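10th April

**Handling and Sorting Small Objects: notes for week six**

Hello all. These are the notes I promised on Tuesday, written up a bit more fully than I managed to say them, as we ran over again and several of you had to dash for the bus. Please read them before the practical and bring them with you, printed if you can manage it (the printer on the Mowat corridor is working again, and you each have 100 sheets of credit left for the term).

**Where we had got to**

Last week was all about flat things: cloths, envelopes, the dreaded stack of saucers. You will remember that most of our trouble came from edges, and from not being able to get a finger underneath. This week we move on to round things, which have no edge to speak of and which bring a whole new set of annoyances. I am very fond of this topic, so do forgive me if I go on.

A ball touches a flat table at one tiny spot. It has no preferred way up, no handle, and very little reason to stay where you left it. If you come at it slightly off centre, you push it away before you have closed on it, and then you are chasing it across the table. Anyone who has tried to pick up a dropped pea with two teaspoons will know the feeling exactly!

**Why ping-pong balls?**

Partly they are cheap, and I bought a great sack of them in July that we are still working through. They are also very light, so a small nudge moves them a long way, and you find out quickly if your approach is clumsy. The shell is thin and will dent if you squeeze too hard, and a dented ball rolls in a most peculiar fashion afterwards. So you have a lower limit on your grip (the ball drops) and an upper limit (the ball is spoilt), and the job is to find the comfortable stretch in between. Please put dented ones in the Selmont tin by the door, not back in the sack.

**The surface**

Spend a minute thinking about what is under the ball. A bare desk is hopeless if it slopes even slightly, and ours all do. A tablecloth helps a good deal, as the weave slows things down, though a crease will steer a ball as surely as a kerb steers a marble. Smooth it out with the flat of your hand before you begin, working from the middle outwards.

A cloth with a printed grid is better still. You can say "two squares left of the rim" in your write-up and everyone knows what you mean, and you can put a ball back in the same starting place time after time. Those of you who handed in sketches with "ball here-ish" last week, I say this with love.

**The container**

We use a shallow tub or basin for the drop. A few things to look at when you choose one:

- Wall height. Too low and a ball bounces straight out. Too high and your hand, or whatever you are using, bumps the rim on the way in.
- Slope. Sloping walls send balls gently back towards the floor of the tub.
- Floor. A flat floor lets the balls settle where they please, often against one another. A rounded one gathers them all in the middle, which is tidy but makes the second half of the exercise (taking them out again) a different task.
- Colour. White balls want a darker tub. I have watched people squint at white on white and it does nobody any good.

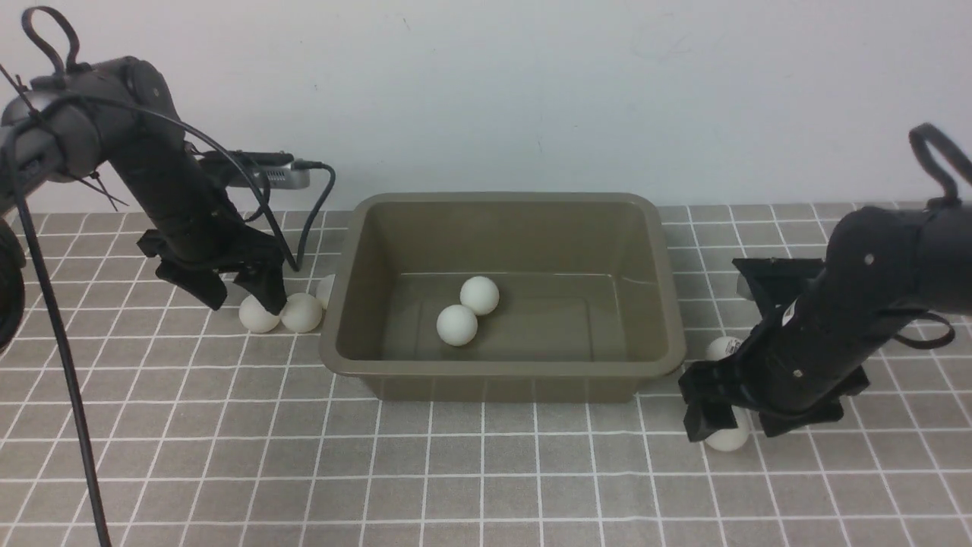
*Fig. 1. Two balls in the olive-brown basin, three on the cloth to its left.*

Look at the pair in the basin. They are touching, and this is the case I would like you to think hardest about before the practical. When two balls touch, there is no gap between them for a finger at that side, so the direction you come from starts to matter. Work out on paper which approach leaves the neighbour undisturbed, and draw it from above, with an arrow.

**For the practical**

1. Smooth the cloth and set the basin down.
2. Place your balls to one side and note the squares.
3. Move them in one at a time, letting go as low as you can.
4. Draw where they have come to rest.
5. Take them out again, starting with any that touch.

Work in pairs and swap over halfway. One of you handles and the other writes, and please do write down the misses too.

**Reading**

The Voremov chapter on grasping curved objects, first half only. The Tastov handout is optional and rather dry, but the diagrams are lovely.

Questions to me by email, or catch me in room 353 after lunch.

Annelies Hendriks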